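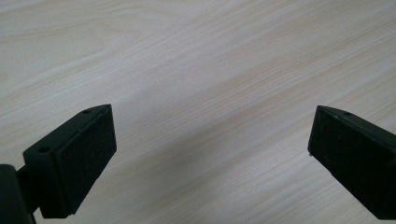

Shewit Wako
Contributing Editor, Materials and Interiors

A pale tabletop is judged from two distances. From across the room, the eye takes in the color and the general direction of the grain. From a forearm's length, with the reader seated, it takes in the streaks: where they narrow, where they drift, and how far one runs before another interrupts it. Manufacturers of light wood-look surfaces have spent the past decade on the first distance. The second is where most of the current work is being done.

The reference for this article is a light top with a fine, streaky figure. The ground runs from beige to cream. Across it are narrow bands of darker tan and a few lines that lean toward pink, separated by broader stretches that are close to white. In one area the figure curves into a softer wave, then straightens into long parallel streaks. The finish is smooth and matte.

Each of these features affects how the surface performs in a room, and each can be specified.

Ground color

Cream and beige grounds are chosen for reflectance. In a room with one window, a pale table returns light to the underside of shelves and to the faces of the people seated at it. The drawback is contrast. Pencil marks, coffee rings and the gray smear left by an aluminum laptop foot are all easier to see on a pale ground than on a mid-brown one.

Renato Salazar runs the sample room at Dakix, a contract furniture supplier. His room holds 194 pale finishes, stored on edge and sorted by undertone. He regards undertone as the most common source of complaint. A cream with a yellow base will look dirty beside a white wall with a blue base, even when both are clean. A cream with a pink base tolerates more wall colors but can turn salmon under warm lamps.

Salazar asks clients to take samples home and look at them at 7 in the morning and again after dark. The samples are cut to 13 inches square. Smaller chips, he has found, do not carry enough figure to be useful, and clients who choose from them tend to order a top that is busier than they expected.

Figure

Straight grain is the easier pattern to live with and the easier one to manufacture. Parallel streaks give the eye a direction, and a joint between two panels can be lined up along them. Wavy figure has no such convenience. Where a wave meets a seam, the mismatch shows.

A mixed figure, part wave and part straight, is now the usual request for desks and dining tables. It reads as a single board. The technical question is where the transition falls. Set near a corner, the wave tends to be ignored after a week. Set in the center, it becomes the thing everyone looks at.

Thảo Hầu draws patterns for Abugri, which supplies printed decorative papers. She works from scanned planks and adjusts them by hand. Her current pale pattern went through 41 revisions, most of them concerned with the darker lines. Too many, and the surface looks striped from the doorway. Too few, and the pattern repeat becomes obvious. A viewer who finds the same pinkish line in two places will go on finding it.

Grain direction also matters relative to the edge. The convention is to run grain along the length of the table. On small square tops there is no length to follow, and workshops differ.

Sheen

Matte finishes have displaced satin in this category for a practical reason: overhead lighting. A satin top under a ceiling panel shows a bright patch that moves with the viewer. A matte top spreads the same light and keeps the figure legible.

The cost is in maintenance. Matte surfaces can burnish. Repeated wiping in one spot, usually in front of the main chair, raises the sheen there, and the change can't be reversed with ordinary cleaning products. Fuad Endale, who maintains the shared worktables at the Galtano studios, uses a damp microfiber cloth with a drop of dish soap, followed by a dry one. He does not use melamine sponges, furniture polish or anything sold as a restorer. He wipes with the grain.

Price and supply

The Joto pale top, a mid-range product in this group, lists at $1,257 for the large rectangular size, without legs. Real veneer in a comparable color costs more and varies between deliveries. Printed surfaces are consistent from one batch to the next, although Joto advises ordering all panels for one room together.

Ayana Mersha, who buys for small offices, orders a spare panel with each job and stores it flat, face covered. Pale finishes shift with daylight, and a replacement fitted after several years will not match its neighbors at first. She places new panels farthest from the window.

Lead times lengthen in April, when schools and offices place summer orders. Buyers who need matched sets should request samples before then and confirm the grain direction in writing, with a sketch showing which edge faces the room.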